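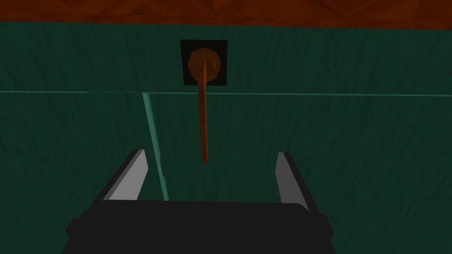
Jan 8, 2024

First working Monday of the year and my resolution is to take the bus. Not for the planet, I'm afraid. The car failed its MOT on something called a subframe and the man sucked his teeth for so long I thought he was ill.

The quote was £900. The car is worth less than that with a full tank and my good umbrella in it. So: the bus.

Background for those who don't live in Prirdale. We have one bus, the 18, to Skundley and back. On paper it runs every half hour. The paper is behind scratched plastic at the stop and somebody has melted a hole in it over the whole of the afternoon, so I can only speak for mornings.

There is also an app. It's called Jekura and it wants to know my date of birth, my favourite stop and whether I'd like to "share my journey with friends". My friends have enough on.

7.40. App says the bus is due.
7.46. App says the bus is due.
7.52. App says the bus has left. I'd like it noted that I was standing at the stop and would probably have seen it.

When it did come it was lovely and warm, with that hot-dust-and-wet-coat smell I hadn't met since school. Got the seat over the wheel with my knees up round my ears. You pay for a view like that elsewhere.

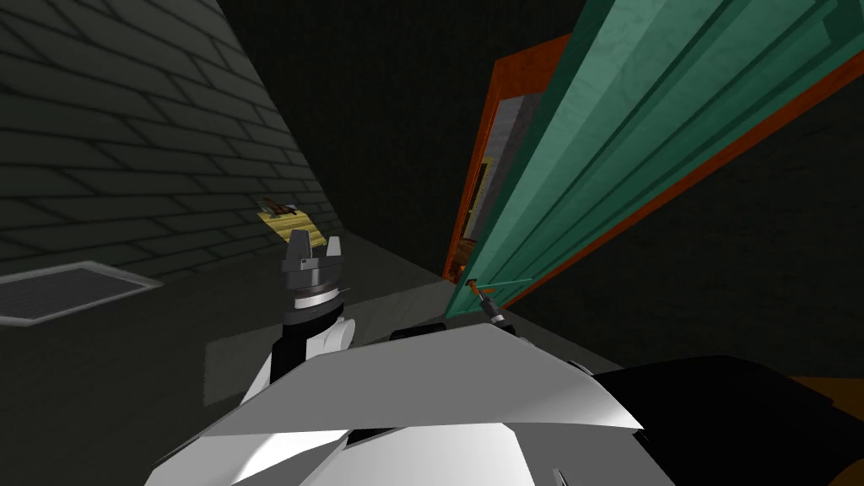 **Tahira Bajwa**

Right, carrying on, lunch break.

Several people have asked why I don't cycle. I refer you to Skundley Hill, and to my face at the top of Skundley Hill, last seen in 2019 by a very kind postman.

Bus etiquette has moved on while I've been away. We used to look out of the window and sigh. This morning a lad was watching a whole football match out loud, and the woman in front turned round. I thought, here we go. She asked him the score.

You do still thank the driver. I was glad of that. I thanked ours, then dropped my glove, went back for it and thanked him again, and he said "steady".

Ticket options, as far as I can work out: single, return, day, week, "flexi", and something called a Carnet, which the driver pronounced in a way I'm going to adopt. The flexi lets you travel on any five days you like, as long as they're in a row. I read that four times.

Bought a day ticket. It came out of the machine as long as a scarf.

Griet Prins at work has been getting the 18 for years and gave me the rules over the biscuits. Stand by the bin at the stop, the doors open there. Never go upstairs after the school gets on. If it's the driver with the beard, sit down fast. He regards the roundabout as a personal matter.

She also told me the 7.40 "isn't a real bus". I asked what that meant. She said it's on the timetable but everyone knows it's the 7.55. I asked why they don't print 7.55. She looked at me with such pity and took the last custard cream.

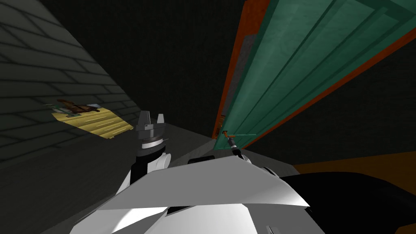 The other thing about the bus is how much you learn on it about people's insides. I know about a stranger's gallbladder now. I know what the surgeon said, what her sister said about the surgeon, and what was eaten afterwards against advice (a scotch egg).

I got so involved that I missed my stop and had to walk back past the retail park. It was raining sideways. Both of the women from the gallbladder conversation waved at me as the bus pulled off, which suggests I'd been less subtle about listening than I'd hoped.

Worth it for the walk though, in a way. There's a new noodle place called Morikawa where the carpet shop was. I've driven that road every working day and would have sworn to you in court it was still carpets.

Went in for lunch. Very good broth, tiny stools. A man at the next table had a proper napkin tucked in his collar like someone in a cartoon about to eat a sheep. I didn't have one and I'm now wearing a fair bit of broth to a budget meeting.

Reply to the person who says buses are full of germs: so is my office, and nobody there drives me home. 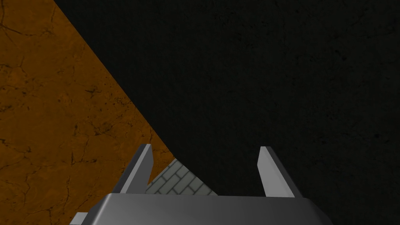 Home leg. The stop in Skundley has a bench that slopes forward. I assume this was designed. You don't sit on it so much as brace against it, like someone waiting to start a luge.

There's an electronic board here, very swish. It said 2 mins for around a quarter of an hour. Then it said the time, as though we'd asked.

A chap in the queue did some sums out loud about what it would cost to get a taxi between us, and we all got quite keen, and then we remembered that we'd have to talk to each other in it.

Bus came. Bearded driver. I sat down fast. The roundabout was everything Griet had promised and a satsuma went the full length of the lower deck.

Do I miss the car? I miss the radio and being able to swear. I miss having somewhere to keep a spare pair of shoes. I don't miss the car park at work, where I once spent so long looking for a space that I listened to an entire play about lighthouses.

The garage rang while I was on the top road. He's found a man who knows a man with a secondhand subframe, and it might be here by March. He said he was 100 per cent sure, then said "touch wood", then I heard him knock on something that was clearly metal.

Told him no rush. I've got a weekly ticket in the basket and I'd like to find out how the sister gets on with the surgeon.

Tomorrow I'm aiming for the 7.40, so I'll leave the house at ten to eight. If anyone has found a brown glove, left hand, wheel-arch seat, it's mine again.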